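Home | About | Pupils | Parents | Calendar | Contact

Print this page | E-mail this page

Markside School: breakfast club questions

Updated 12/29/24

When does the club open?
The side door on Holanda Road opens at ten to eight on school days. Children need to be inside by 8.15 to be served. After that they can still come in and sit down, but the kitchen will have stopped.

Who can come?
Any child from Reception to Year 6. There is no waiting list at present. Nursery children can't be taken, as the club isn't staffed for under-fours.

What does it cost?
It is free for children on free school meals. For everyone else it is £1.15 a morning, or £10 for a book of tickets from the office. Tickets don't expire and can be used by brothers and sisters.

Do I have to book?
Yes, through Cavutow, the same system you use for trips and dinner money. Bookings close at 8 the evening before. If you can't get into your account, ring the office on extension 1165.

What is served?
Toast, cereal, porridge and fruit, with milk or water. In November the juice was dropped after several parents asked about sugar. Children may not bring their own food unless this has been agreed with us in writing.

My child has an allergy. What should I do?
Fill in the pink form, even if you have already filled in the one for school lunches. Lunches are cooked by Trinutum and their records are kept separately from ours. Your child can't start until we have the form back.

What happens after breakfast?
Board games, reading or drawing in the small hall — or the yard, if it is dry. Staff walk the infants to their classrooms when the bell goes. Juniors go on their own.

Can I cancel a morning?
Yes, up to the booking deadline. Later than that the ticket is used, unless your child is off sick and you have told the office.

Comments (3)

Jan's mum: Is the side door the one by the bike racks?

Office: Yes, the green one.

Y4 parent: Booked 15 mornings and only 8 are showing. Have e-mailed.

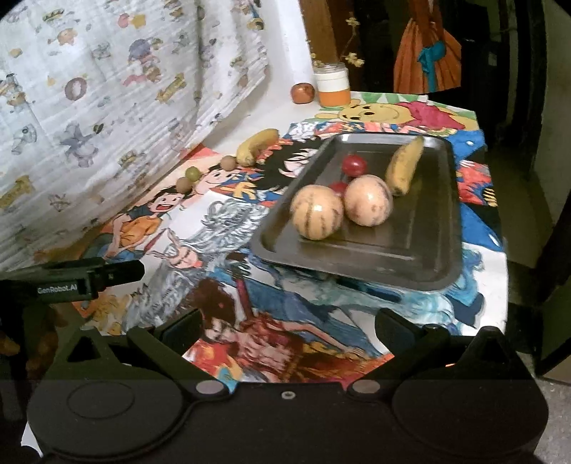 Meirion Lougher
Breakfast Club Supervisor, Markside School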